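**Evaluation diary, Sunday, November**

The trial license for the Plusero picking package entered its second week today. The cell was powered up by Sun-ja Cheon, who also signed the safety sheet. I kept the log.

The morning went to the vendor's update. Fekuvlow supplies it as a single archive of about 700 megabytes, and the installer rejected our network settings twice before accepting them. The release notes do not mention the new default speed limit. I have asked that they be corrected before any purchase is discussed.

Bin trials resumed after lunch with the wooden blocks. The agreed plan calls for 300 attempts per configuration, and we closed the day at 251. The remainder will be run tomorrow under the same settings, and no results will be shared with Crabtree until the set is complete. My impression so far is favorable on ease of teaching and less so on blocks lying across one another, where the planner takes a long time to choose an approach. Sun-ja considers this acceptable for our purposes. I do not yet agree, and both views will go into the report.

The quotation arrived by e-mail. Support is priced at $2,000 per year, with calibration visits charged separately. Hala Lamrani has requested the same terms in writing from Trisach so that the two offers can be compared line by line.

Open item: the gripper manual in our binder is for the earlier model. Replacement requested. 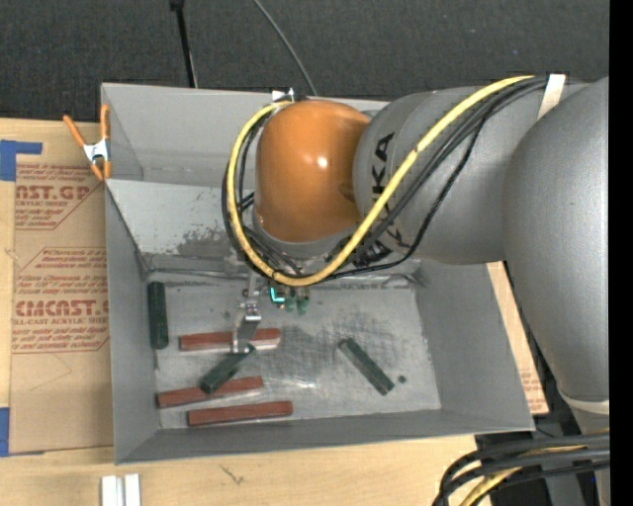
*Plusero trial, bin with reddish-brown and dark green blocks, gripper lowered.*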